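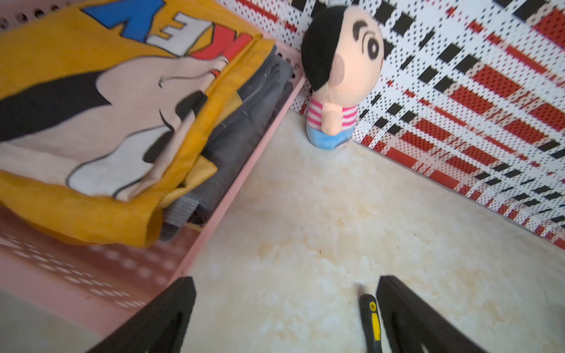 Attachment 1: Yellow printed bag on folded grey fabric, pink tray.

Ticket 702
Opened: May 9, 2025
Raised by: Karabo Nel, Rallis shop
Assigned to: Justinas Mets, Pronine Stock Support
Status: Awaiting confirmation

Issue
Printed bags scanned at the till are charged at the price of the plain bag. The fault affects 2 tills. Receipts show the correct item name.

Log
Entry 1. The till price file was compared with the master list. The master list is correct. The tills hold the September price file.

Entry 2. A forced update was sent to both tills. Till 1 accepted the new file. Till 2 returned error 1000 and kept the old one.

Entry 3. Līga Juška cleared the stored files on till 2 and repeated the update. The file was accepted.

Action required
The shop is asked to scan 3 printed bags at each till and send copies of the receipts to this ticket. Refunds should be referred to Elīna Ozoliņš in Accounts.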